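Spent the morning sorting the colored glass that's been in boxes since August. Thread.

Most of it came from the Pranitz outlet, back when they sold seconds by the box. A few pieces are from Brinar. I've stopped trying to tell which is which, since neither one marks the bottom.

I sort by color first and size second. Turquoise is always the biggest pile. Clear is always the smallest. I paid $2 apiece for most of these and $4 for the ones with a pattern.

If you're doing this at home, use a wood table. Glass on stone makes me nervous. Keep the narrow necks away from the edge.

Turquoise, pink, yellow and clear, all on the wood top:
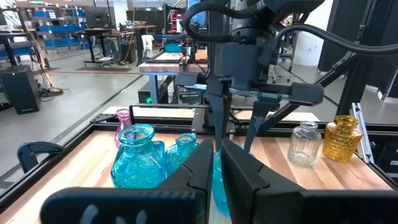
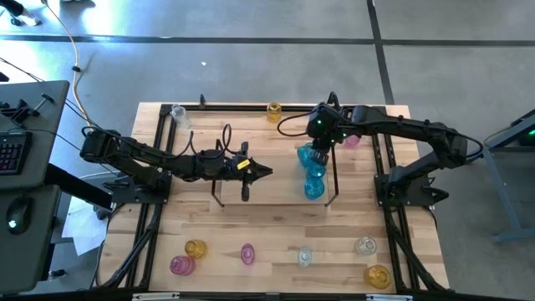

The full list is at 171 pieces now. I write down color, height and any chips. Chips go in a separate column so I don't have to look twice.

Ryu tissue is fine for wrapping. Newspaper leaves ink on the clear ones and it takes two washes to get it off.

Next is the Stasedum box, which I haven't opened. It's heavy, so probably bowls. Will post the list when it's typed up.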